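Week 4: Who is telling this? Narrators and point of view

Reading for this week: Grevska, chapters 1 through 6 (to page 60). The Lumbantobing story is in the course packet and runs 16 pages. Read it twice if you can.

Last week we separated story (what happens) from plot (the order we are told about it). This week adds the narrator. The narrator is a voice made by the author and should not be confused with the author. In your papers, write "the narrator claims" when you mean the voice on the page, and use the author's name when you are talking about choices in the writing.

Terms to know

First person: the narrator says "I" and is usually a character. Grevska's narrator is the younger sister, looking back as an adult. Keep the two ages apart. The girl hears the argument through the wall in chapter 2, but the woman chooses the words for it.

Third person limited: the narrator says "he" or "she" but stays close to one mind. Lumbantobing does this until the ferry section, where we get two paragraphs from the ticket clerk's side. Mark the place where it changes.
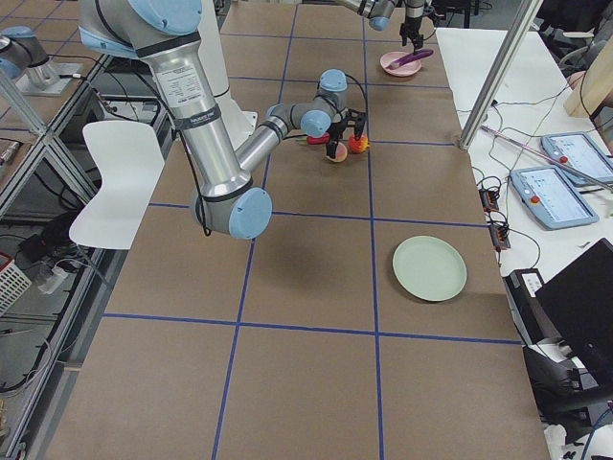

Third person omniscient: the narrator can enter any mind and often knows the future. We will see this in the Ranometti novel after the break.

Free indirect style: a character's thoughts in the narrator's grammar, without "she thought." Compare:

She thought, "I will never go back there."
She would never go back there. Why should she?

The second version has no tag. The question belongs to her, but the pronoun and tense belong to the narrator.

Unreliable narrators

A narrator can be wrong, can lie, or can leave things out. Look for dates that do not match, other characters' reactions, and events the narrator hurries past. In Grevska, compare the account of the funeral in chapter 1 with the one in chapter 5. Who drove the car?

For Friday

Pick one paragraph from either reading and rewrite it from another character's point of view. Keep the events the same. Add a few sentences on what you had to cut and why. Up to 245 words in all, typed, brought to class on paper.

Page numbers refer to the Bondico paperback. If you have another edition, give the chapter as well.

Tülin Işık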